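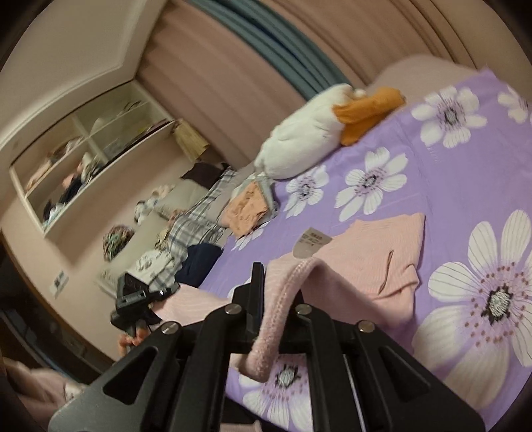
Home Recording Rules: Your Questions

Welcome to the Plidthorpe rules page for folding and tidying at home! Kelechi Obi and Zainab Dauda keep it up to date, and they love getting new questions, so please keep them coming. This version covers the July changes.

Do I have to clean up the room before I record?

Please don't! We want bedrooms the way people live in them, with the pile of shirts still on the bed and the shelves as full as they usually are. Two kinds of things do need to go: anything with a name, address or account number on it, and anything that could hurt you if you step back without looking. Store tags on clothes can stay on. Family photos should be turned around or moved out of the room, even if the people in them are grown up and say they don't mind.

What counts as one episode?

One garment, start to finish. Begin with the grippers open and away from the cloth, and end the same way, with a still pause of two seconds on each side. If you fold a sweater and then go straight on to a T-shirt, you've made one long episode that somebody has to split by hand, and that somebody is usually Darnell Abernathy. He is very patient, but there were 1,072 episodes in the last batch.

Can I touch the clothes with my fingers?

Between episodes, as much as you like. During an episode, no. Every contact with the garment has to come from the gripper, and that includes the little nudge with a knuckle that we all want to give a sleeve. If your hand slips in, keep going to the end and tag the episode "hand contact". We don't throw those away, we just sort them differently.

How should I handle knits?

Knits are wonderful to work with and they show up every bad habit! Take hold of a doubled edge where you can, close slowly, and lift before you pull. Dragging a sweater across the bed stretches it, and it also bunches up the sheet underneath, so the next move starts from a mess. When you're using two grippers, let one hold a corner down while the other does the moving.
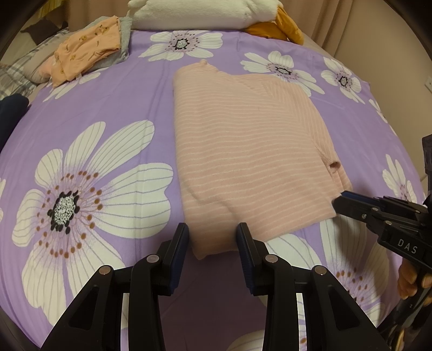
Swap which one holds and which one moves every few episodes. Most of us have a favorite side – mine is the right, by a mile – and a set recorded with the same hand always leading is much less useful than a mixed one. Watch out for loops, drawstrings and loose cuffs too. If one catches in a finger joint, stop, open the gripper fully and free it by hand, then end the episode there and tag it "snag".

What if the fold comes out crooked?

Send it! A crooked fold that you noticed and fixed is some of the best material we get. The rule is that you fix it within the same episode, using the grippers, and you don't restart just to get a prettier one. Asanka Bhuiyan once sent us a cardigan that took nine tries at the left sleeve, and we still show it to new people.

Is there a limit on how long I can record?

Yes, and it's a firm one. Stop after 75 minutes in a day, and take a break of at least 5 minutes whenever your wrist or thumb starts to feel tired. Beds are low, and leaning over one is harder on your back than you'd expect. Kneeling on a cushion is fine, and so is sitting, provided you can reach the whole garment.

Other people live here. What do I tell them?

Tell them before you start, every time, and keep the door shut if they'd like to stay out of it. If someone walks in or starts talking nearby, finish the move you're on, stop, and mark the episode for removal. You don't need to explain why. Guests have the same right to be left out as the people who live there.

How often do I check the grippers?

Before each session. Open and close each one fully, look at the pads, and make sure none of the screws have worked loose. Wipe lint off the pads and the lens with a dry cloth. Worn pads go back to the Cotcombe office, and Kasun Pramanik will mail you a new pair.

Can I use my own clothes?

Yes please! Striped, fuzzy, faded, too small for anyone in the house – we'll take them all. Leave out uniforms and anything with a school or employer name on it.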